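Why Soap and Cleaners Work
Science at Home | For readers 8 to 12
Posted 2018-08-20

Try rinsing butter off your fingers with plain water. The water rolls away in little beads and your fingers stay greasy. Now add a drop of soap, rub your hands together, and rinse again. The butter goes down the drain.

The water was the same both times. To see what the soap did, we have to start with water itself.

Water sticks to water

Water is made of tiny pieces called molecules. They are far too small to see, even with a school microscope. Each water molecule has one side with a slight positive charge and another side with a slight negative charge. Opposite charges pull on each other, so water molecules cling together.

You can see this pull at work when you fill a glass slowly to the very top. If you are careful, the water will rise a little above the rim without spilling. The molecules at the surface are holding on to each other. Scientists call this surface tension.

Oil molecules don't have charged sides like that. Water molecules pull on each other much more strongly than they pull on oil, so the oil gets left out. Shake oil and water together in a jar and they will mix for a moment. Put the jar down and the oil floats back to the top.

A lot of ordinary dirt is oily. Your skin makes oil. Food has fat in it. Dust and soil stick to the oil, and then the whole mess sticks to you, or your shirt, or the plate.

A molecule with two ends

A soap molecule is long and thin. One end is attracted to water. The other end, the tail, stays away from water but mixes easily with oil.

When soapy water meets a spot of grease, the tails push into the grease. The other ends stay in the water. As you rub, the grease breaks into smaller and smaller drops, and each drop gets surrounded by soap molecules with their tails pointing in. A little ball like this is called a micelle (say "my-SELL"). The outside of the ball is friendly to water, so it can float off when you rinse.

This is why rubbing matters. If you put soap on your hands and rinse it right off, many of the drops never get broken up. Twenty seconds of rubbing is a good amount, and don't forget your thumbs and the backs of your hands.

Soap is very old

People have been making soap for thousands of years. Long ago they boiled animal fat or plant oil with ashes from a wood fire. Ashes contain chemicals that change fat into soap. The people who made it didn't know about molecules, but they knew the recipe worked.

In the town of Nindport there is a small museum in an old soap works. It has 712 bars and boxes in its collection, and the oldest are brown and cracked like dried mud. The works belonged to a company called Callance, which made one kind of soap for everything. Families used the same bar for faces, floors, and shirts. In July the museum lets visitors stir a pot of soap with a long paddle. It is harder than it looks, and the room smells like candles.

One soap isn't enough

Today most homes have several cleaners. Dish soap, laundry detergent, glass spray, and bathroom cleaner all do different jobs, because there are different kinds of dirt.
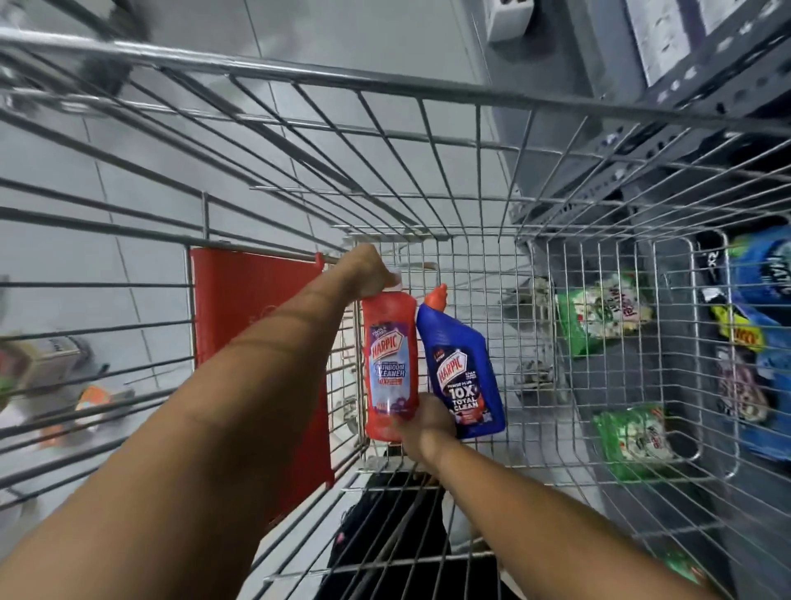
Grease is one kind. Another kind is scale, the hard, chalky crust that builds up on faucets, kettles, and toilets. Scale comes from minerals in the water. When rain soaks into the ground, it picks up tiny amounts of minerals such as calcium from the rocks. Water with a lot of these minerals is called hard water. When hard water dries up or gets heated, some of the minerals stay behind.

Soap does very little to scale. Its tails are good at grabbing oil, and scale has no oil in it. In fact, soap and hard water can join up and make a gray film called soap scum. That is the ring you sometimes find around a bathtub.

To get rid of scale you need an acid. Acids react with the minerals and turn them into something that dissolves in water. Vinegar and lemon juice are weak acids. Some bathroom cleaners have stronger acids in them, and those can hurt skin and eyes.

A third kind of dirt is stains. Grape juice, grass, and tomato sauce all contain colored molecules that get into cloth and stay there. Bleach can change those molecules so that they no longer have color. Sometimes the stain is still there in the cloth, but you can't see it anymore.

Laundry detergents often have something else in them called enzymes. Enzymes are molecules that speed up chemical changes. Your stomach uses enzymes to break down your lunch. The ones in detergent break down bits of food, sweat, and grass in the same sort of way.

What about germs?

Germs are living things, or nearly living things, that are too small to see. Bacteria and viruses are two types. Most of them do no harm, but some can make you sick.

Washing with soap gets rid of many germs by lifting them off your skin along with the oil. Soap can also break open some germs, because their outer layer is made partly of fat. The tails push into that layer and it comes apart.

A product made to kill germs on floors, counters, or toilets is called a disinfectant. Disinfectants need time to work. The label will say how long the surface has to stay wet, and it may be several minutes. If someone wipes it dry right away, a lot of the germs may still be there.

Cleaning and disinfecting are two separate jobs. A dirty surface should be cleaned first, so that the germs aren't hiding under a layer of grime.

Staying safe

Cleaners are useful, but strong ones are dangerous if they are used the wrong way. Some rules to know:

Never mix two cleaners. Bleach mixed with an acid makes a poisonous gas. Bleach mixed with ammonia, found in some glass cleaners, makes a different poisonous gas.

Leave cleaners in the bottles they came in. Somebody might drink from a cup or a soda bottle without knowing what is inside.

Don't open or use strong cleaners by yourself. Ask an adult.

If a cleaner gets on your skin, rinse with plenty of water and tell an adult right away. If it gets in your eyes or mouth, tell an adult right away so they can start rinsing and call for medical help.

Look for warning words on the label. In the United States the words are Caution, Warning, and Danger. Danger is the most serious of the three.

Try it: the pepper dish

You need a shallow dish, some water, ground black pepper, and dish soap.

Pour water into the dish until the bottom is covered. Sprinkle pepper over the top. It floats, held up by the surface tension of the water.

Put one drop of dish soap on your fingertip and touch the middle of the water. The pepper rushes to the sides of the dish.

The soap weakened the surface tension where you touched. The water farther out was still pulling hard, so it drew the surface outward and carried the pepper with it. If you want to do it again, wash the dish well and use fresh water. Even a little leftover soap will spoil it.

Try it: the penny test

Use your regular tap water and a glass of the same water with a drop of vinegar stirred in, plus two dull pennies. Drop one penny in each glass and leave them for 20 minutes. You may not see much difference. Next, put one of the pennies in half a cup of plain vinegar with a teaspoon of salt, and wait five minutes. Take it out, rinse it, and compare it with the other one. The dull layer on a penny is copper that has joined with oxygen from the air, and the acid and salt together dissolve it.

Words to remember

Molecule: a very small piece of a substance, made of atoms joined together.
Surface tension: the pull that makes the surface of water act like a stretched skin.
Micelle: a tiny ball of soap molecules with their tails pointing in.
Scale: a crust of minerals left behind by hard water.
Disinfectant: a product that kills germs on surfaces.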